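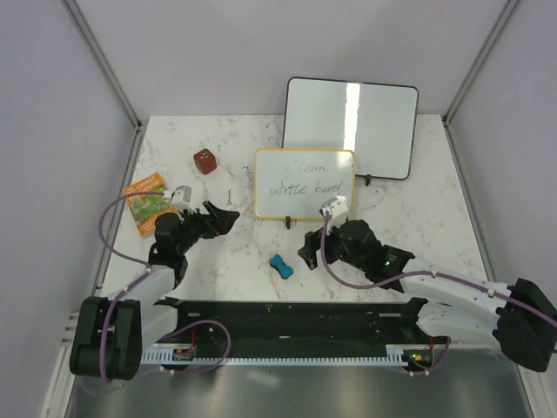 What kinds of reports does the Lekstead Unexplained Sightings Register accept?

The Register accepts first-hand accounts of lights, sounds and other natural events that the witness could not explain at the time. Accounts passed on by a friend or relative are not entered unless the original witness signs the form.

Do I need to be certain of what I saw?

No. Please record the direction, the length of the event and the weather, and leave out any conclusion about the cause. Reports that begin with a conclusion tend to lose details that do not fit it.

How long does a review take?

A review takes up to 34 days. Sightings over Kistard Marsh may be held longer while flight and weather records are requested.

How many reports have been explained?

The Register holds 3289 reports. Most have been matched to aircraft, planets, marsh fog or distant car headlights. A report marked "open" lacks enough information for a match, and the mark should not be read as support for any particular theory. 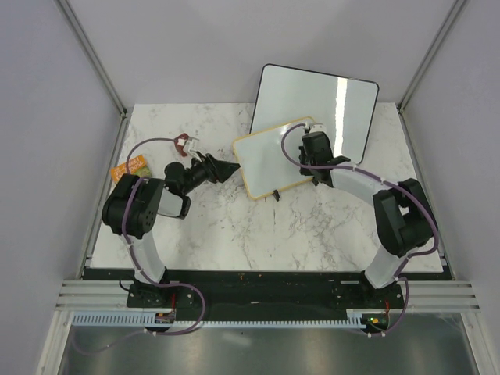 Witnesses are told in writing when an open report is closed, and may ask for a second reading within 12 weeks. Second readings are assigned by Yamuna Warrier, Reviews Officer, to a reader who has not seen the first result.

Does the Register investigate ghosts or haunted buildings?

Reports of noises or cold spots inside a building are accepted if the address is in the Lekstead district. Staff do not carry out overnight visits. Owners are asked to have heating and plumbing checked before filing.

Will my name be published?

Names are removed before a report appears in the public list. Witnesses under 18 must file with a parent or guardian.

Whom should I contact about an error in a published report?

Write to Itziar Cordero, Records Office, and quote the report number.

Page last reviewed 27 June 2026.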